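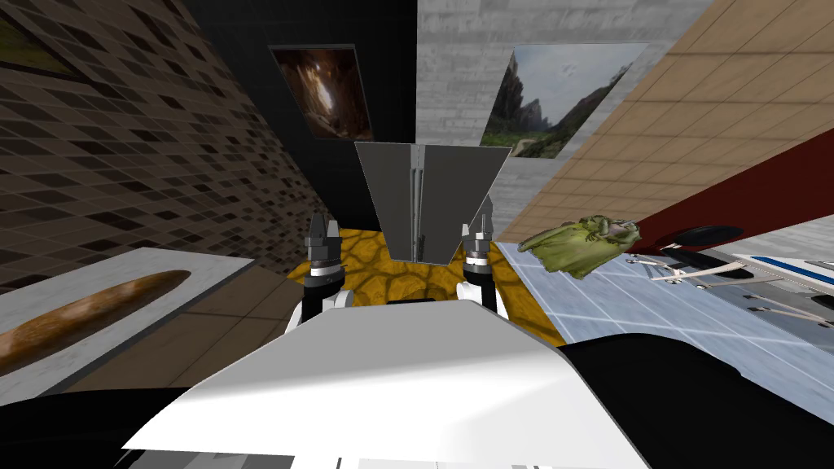

Teaching a robot to fetch a lettuce

I spent most of my Christmas break driving two robot arms round a kitchen that doesn't exist, and I have come away less impressed than I was meant to be.

The kitchen is part of Kula, the simulator that Doğukan Dağdelen has been nagging me to try since August. The idea is simple enough. You put on the headset, pick up a controller in each hand, and whatever your hands do the robot's hands do. You carry out a chore, Kula records it, and once you have a decent pile of recordings you feed them to a learning program, which is supposed to work out how to do the chore without you. People call these recordings demonstrations. I call them my evenings.

My chore was the lettuce. It sits on the tiled counter to the right, and I was to get it across to the grey counter on the left, the one with the baguette on it. A child could do it. The floor between the two is a violent mustard yellow and the walls don't match each other at all, with mosaic on one side, stone blocks further along and a painting of a cave on the black bit in the middle. Kula shuffles all of this every time you load a new room. Doğukan says the shuffling is the whole point, because a robot that has only ever seen one wall will fall to bits when you show it another. Fair enough. I'd still like to see the evidence that a robot raised on a hundred ugly kitchens copes with mine, which has a cat in it and a drawer that sticks.

Anyway, the driving. I did 119 attempts and kept 30. Doğukan thinks that is a perfectly good rate for a beginner. I think it says something awkward about the method that a grown adult with working hands throws away most of what he does. The trouble is touch. When I pick up a real lettuce I know I've got it well before I look. In Kula I get two fingers on each arm and nothing coming back through the controllers, so I judge everything by eye. I would close the right gripper, lift, and find I'd taken a firm hold of air. Or I'd have it nicely and then turn too fast and send it over the edge.

What worries me more is what I learned to do about it. By the second week I had developed a style. I slowed right down, I came in from the same angle every time, and I paused for a beat before closing the fingers. Those pauses are in the recordings now. When we trained on the 30 good ones, the robot paused too, except that it sometimes paused and then forgot to carry on. It hung over the lettuce like a man who has walked into a room and can't think why. Doğukan found this funny for longer than I did.

The final score, for those who want it: 5 successes in the rooms it had trained on, before I got bored of resetting, and none in the new ones. I didn't keep a proper tally of the failures, so please don't quote me as if this were research.

I know the replies I'm going to get. More recordings. Better recordings. Record the mistakes as well, and the getting out of them, so it learns to recover. Morkov sell a pair of gloves that push back against your fingers, and I'm told they make a great difference, mostly by people who have bought them. All of that may be right. But every answer comes down to somebody sitting there doing the job by hand, over and over, so that a machine can do it slightly worse, and I'd like the people who write the cheerful announcements to mention that person now and then.

I will say that the two-armed part is better than I expected. After four evenings or so I stopped thinking about which controller was which, and passing things from left to right became almost pleasant. The baguette is much easier than the lettuce, long and obliging, and I got quite attached to it.

Next I'm supposed to try the tall grey cabinet with the double doors. Doğukan reckons doors are simpler because they only go one way. He has never seen me with a flat-pack wardrobe. I've said I'll give it up to a fortnight, and after that he can have his headset back.

Posted January 10, 2026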